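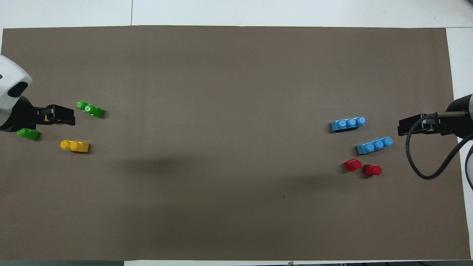
*Minutes by Stavros Kelmendi, Ristercombe Brick Group – meeting of 20 December 2023*

Present: me (writing), Casimiro Miranda (chairing, and he brought the mince pies, so he gets two mentions), the Irkard couple, both of the new members from November, and the usual back row. Apologies came from the Wetport people, who had a school concert.

We started late. The heating had only just come on and everyone wanted to stand next to the radiator, so the first bit of this meeting was held with coats on and I've written it up from memory.

## 1. Last month's minutes

Read and agreed, with one fix. I had put down that Casimiro wanted to "lose" the gray baseplates when what he said was that he wanted to use them. Sorry, Casimiro! They are still on the shelf and nobody has thrown anything out.

Left over from November:

- The label maker is back. It needs tape.
- The spare key has been cut.
- I still haven't written to the Tang people about their harbor plans. I will do it before New Year, and you can all hold me to that.

## 2. The brown paper

This took far longer than any of us expected, and I think we all enjoyed it.

For anyone who missed the last two building nights, we've been covering the white table with a big sheet of brown paper before the bricks come out. Casimiro likes it a lot. He says his eyes get tired on the white top under those ceiling lights, and he can find a small brick on the brown without hunting for it. I'm on his side. The light blue ones especially stand out nicely, and I love how the yellow looks against it (I know, I know, I say this every time about yellow).

One of the new members asked if we could just get a cloth. We talked about that for a good while. A cloth can be washed, and it would be quieter when somebody tips a box out, but bricks don't stand well on fabric and the little ones get into the folds. A builder's mat was mentioned too. It sounded great until we heard the price, which was 39 for one mat, and we'd want two.

Then there was the question of size. The sheet we use doesn't quite reach all the edges of the table, so you get a narrow white border, and the Irkard couple would prefer it to hang over and be taped underneath. Casimiro would prefer it left alone. He likes having a bit of white to put his coffee on. I pointed out that we don't allow coffee on the table, and he said that was a separate item, so it is now item 7.

**Agreed:** we stay with paper through the winter. I'll buy another roll. No tape for now, and we'll look at it again if it starts sliding around.

## 3. Small bricks

The red single-stud bricks came up again. They're lovely for corners and chimneys and they vanish like anything. One went home to Irkard in a coat cuff in November and came back by mail, in an envelope with a stamp that cost more than the brick.

A few ideas went around the table:

- a shallow dish for all the single-stud pieces, any color, that stays out the whole evening
- a rule that you only take as many as you're going to use in the next few minutes
- a big magnet, which was withdrawn when we remembered what bricks are made of

The dish won easily. I have one at home with a chip in the rim that nobody in my family will miss, so I'll bring it. The rule about only taking a few was less popular. The back row felt it would spoil the fun of having a little heap next to you, and I have to admit I'm a heap person too.

**Agreed:** dish, yes. Rule, no.

## 4. Sorting by color or by studs

Oh boy. We do this one every year.

Casimiro wants the boxes sorted by number of studs, so the ones, twos, threes and so on each have their own box, all colors mixed together. His case is that when you're building a wall you know the length you need and you'll take what color you can get. I want them by color. My case is that when I'm halfway up a green wall I do not want to paw through a box of everything to find the next green one.

We laid a few out on the paper to talk it over: green twos and a yellow one, light blue threes, a couple of the red singles. It helped a bit. As one of the new members said, with just those on the table the colors and the sizes went together anyway, so both of us could claim we'd won! She was being kind, I think.

The Irkard couple sort by color first and then split the big colors by size. They've done it that way at home for years, with shallow drawers, and they said it takes one long evening to set up and after that it's mostly just putting things back where they came from. The "mostly" got a laugh.

In the end we had a show of hands, and I'm sorry to report that it was a tie. Casimiro has a second vote as chair and very decently refused to use it.

**Agreed:** we try the Irkard way with green and light blue only, up to the next meeting. All the rest stays in the boxes as is. If it's a mess by then, we go back to how it was and I promise not to sulk.

## 5. The Tang harbor

This is our big build for spring, for anybody reading who's new. It's the old harbor at Tang with the sea wall, the slipway and the row of houses along the back. I showed my drawing. It's in pencil and it got rained on, so I'll do a cleaner one.

Questions that came up:

**Water.** Light blue or dark blue? Everyone who has been to Tang says dark, or in fact gray. Everyone who hasn't been wants light blue. We have plenty of the light blue threes and hardly any dark, and new dark ones would have to be bought in. The Wetport shop sells mixed bags of 300 but you can't pick the color, so we'd be paying for a lot of brown we don't need. Casimiro suggested light blue near the wall and a few dark rows farther out. I thought that was really good and have already changed the drawing.

**Boats.** Yes to boats. Yellow ones, please (that's me). Nobody is to start on a boat until the sea wall is finished. We all remember the lighthouse, which had a finished keeper's cottage, a finished dog, and no lighthouse.

**Roofs.** Red, using up as many of the small bricks as we can for the ridges. The back row has offered to do all the roofs together as a group. Accepted with thanks before they could change their minds.

**Grass.** Green twos laid at angles on the slope behind the houses, so that it looks rough. One of the new members tried a bit of this during the tea break and it looked terrific. She's now in charge of grass, and took it very well.

**Agreed:** I redraw the plan. Sea wall starts at the first meeting of the new year. The whole harbor has to fit on the one table, so no extensions, no "just a small island".

## 6. Visit to Wetport

The Wetport group have invited us over to see their train layout. They have room for 10 visitors and would like to know who is coming by the end of the month. I've put a sheet on the door with a pencil on a string. If you can drive, please put a D next to your name, and if you can drive but would prefer not to in the dark, put a small d, and I'll try to work it out.

We should bring something. Last time they came to us they brought a bag of mixed bricks and a lemon cake. Casimiro is against swapping bricks with other groups, on the grounds that you never get your good ones back. I think that's a bit hard on Wetport, who have always been very nice to us. We settled on cake.

**Agreed:** cake. I'm asking for a volunteer, and please don't make it be me, you have all had my cake.

## 7. Coffee on the table

Moved up from item 2. Casimiro put the case for coffee on the white border only. We heard him out. It was quite a long case.

**Agreed:** no coffee on the table. The windowsill is fine.

## 8. Money

We have 80 in the tin after paying for the room. Out of that will come the paper and the label tape. A few of you asked whether we could put something toward dark blue bricks, and my feeling is yes, but let's see how many we truly need once the plan is redrawn. I'll bring a figure next time.

## 9. Anything else

The blue lid from the big box is missing. It's the flat one, without a handle. Please look in your car.

The Irkard couple would like us to play the radio more quietly. The back row would like us to play it louder. We'll leave it where it is.

Somebody left a very nice scarf, green with a fringe, on the hook behind the door. I've taken it home so it doesn't get dusty, so give me a call if it's yours.

After that we closed the meeting and built for a while, and then everybody helped put things away. There were two mince pies left over and Casimiro took them home.

**To do before next time**

- Stavros: paper roll, chipped dish, label tape, letter to Tang, clean drawing
- Casimiro: ask about the heating, look for the blue lid
- Irkard: bring one of the shallow drawers for us to see
- Everybody: sign the sheet on the door if you're coming to Wetport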